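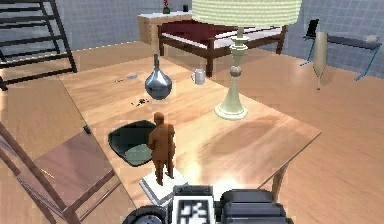
Haris Malik
Instructor, Robot Handling and Safety

Handout 5: Rules for a simulated tabletop task
Version 2019-04-23

Last time we spoke about the speed limits for the real arm. Today we stay in simulation, and the question is which rules we keep when nothing can break. My answer in this course is: all of them. A program which is careless in simulation will be moved to the real cell one day, usually by another student who did not write it.

We work with the scene of the figurine on the white pedestal. The pedestal is near the front edge of the table, the bowl is immediately at its left side, and the tall lamp stands more to the right. For the approach this means the bowl is the first neighbor you must think about, and the lamp is the second.

5.1 Before the motion

Write down the target object and the objects which must not be touched. In our scene the second list is longer than the first, and this is normal for a home setting. Give each forbidden object a keep-out zone of 50 mm. If two zones overlap, treat them as one zone. Do not make a zone smaller only to let the planner find a path. If there is no path, report "no path". This is a correct result and you will get full points for it.

The square marker on the gripper must stay readable for the tracking check. Some of you turned the wrist in the Flamelen exercise until the marker was hidden, and then the log was empty for the whole approach.

5.2 During the motion

Inside a keep-out zone the arm must stop. It may not slow down and continue.

Outside the zones, the approach speed is limited to 12 cm per second in the last part of the path. The start of the last part is your decision, but you must write it in the header of your file.

A polished object such as the silver vase can give wrong depth values. Kwak (reader, chapter 3) suggests to take the object size from the model and not from the depth camera. For this course please follow Kwak.

5.3 After the motion

Save the log also when the run failed. The file name has the run number and your initials. In the Irnier project we kept 1035 runs, and 17 of them had no log because the students thought a failed run is not interesting. These were the ones we wanted to read in August.

Any contact with a forbidden object is a failed run, even if the target was grasped well. There is no "light contact" in the report form.

Homework: write the two lists from 5.1 for the scene and mark which zones overlap. One page is enough. Stanton's checklist may be used, but please do not copy it.

Comments (3)

mk_lab2: Is the 50 mm measured from the mesh or from the bounding box?

Haris Malik: From the mesh. I will write it more clearly in the next version.

tove: The lampshade is much wider than the foot, do we need one zone or two for the lamp?

Contact: course office, Robot Handling and Safety | © 2019 Haris Malik | Back to top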